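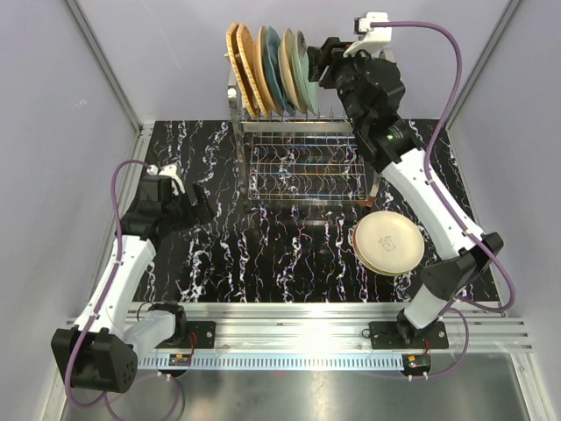 Notes from the Vorcombe open day, February, typed on the train home so excuse the state of them.

Got there at 2, doors had been open a while already. Parking full. Came in through the side and landed straight in kitchenware, which was the part I wanted anyway. The big Hervieu hall (ovens, hoods, all that) I skipped till the end and then only saw half.

**Plates and racks**

Spent most of my time here. The color thing is real this year. Tan with an orange-brown rim, beige, mint green, a very pale mint, one blue. Stood on edge in a steel rack they look great together, way better than stacked, where all you get is rims. I'd been set on plain white for the rental and now I'm not. The tan ones with the rim are my favorite. Mint second. Blue is nice as a one-off but I wouldn't want a whole cupboard of it.

All round, too. No squares, no ovals, thank goodness.

Racks: stainless, wire grid underneath, tines standing up along the back. Simple. Same basic thing we have at home except ours has gone orange at the welds. Asked about rust and got a long answer that came down to "dry it once in a while." OK.

One gripe, and it applies to pretty much every rack I've ever owned. A row of plates leans. Put one in and it tips, then the next one tips onto that, and by the time you've got seven in there they're all sloping the same way with the rims overlapping. Fine for storage, not great for drying. I want the tines closer together. Somebody at the Pirnow desk said a tighter version is coming but had no date for it, so who knows.

**Surfaces**

Black marble look everywhere. White veins, a bit of faint pink in them if you get close. Didn't expect to like the pink. Pale plates really pop on it, the beige especially. I do wonder about crumbs and water spots on black though, our old black counter was a nightmare and I wiped it 4 times a day. Picked up a sample chip, lost the sample chip. Probably in the coat.

The lavender-grey wall panels I liked more than I thought I would. Very pale, almost just grey. Would do the back hallway in that tomorrow.

**Histora talk**

Short history of everyday tableware, 90 minutes on the program, felt longer, room was warm. Good bits: why rims got wider, why plate racks used to hang on the wall over the sink and then mostly didnt. Less good: the slides, tiny text. Left before the questions to beat the coffee line. Did not beat the coffee line.

**Practical stuff for anyone going next time**

- Come early. By 4 the kitchenware side was picked over and half the leaflets were gone.
- They gave out 300 tote bags and then that was it. No tote for me.
- Coffee decent, sandwiches not. Eat first.
- Bring your cupboard measurements. I didn't and stood there guessing plate sizes with my hands like an idiot.
- Coat check is free but slow on the way out.

Still to do: measure the cupboard, email Pirnow about the tighter rack, look for that sample chip. Also find out wether the rimmed tan plates come singly or only in sets, forgot to ask and the leaflet doesn't say.

Train's pulling in, rest later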